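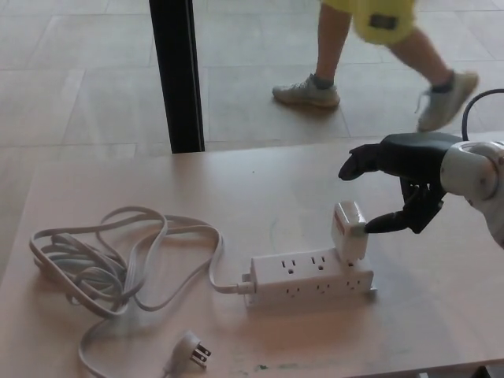

Chibuzor Akinola wrote in to ask whether labeling every cord behind a desk is really worth the bother. Yes! It's the best 19 minutes I've spent all February, and I'd do it again tomorrow.

Start by shutting everything down and unplugging it. Cut strips of masking tape as long as your finger, fold each one over its cord close to the plug, and press the sticky sides together so you get a little flag. Write on both sides — "lamp," "printer," "Ellstead monitor" — in thick marker.

Then do the far end too. I skipped that the first time and had to trace 6 cords on my knees (never again).

Bundle any slack in loose loops with hook-and-loop ties, and keep the big adapters toward the end of the strip so they don't cover their neighbors. Plug back in one at a time, and toss any chargers that have frayed!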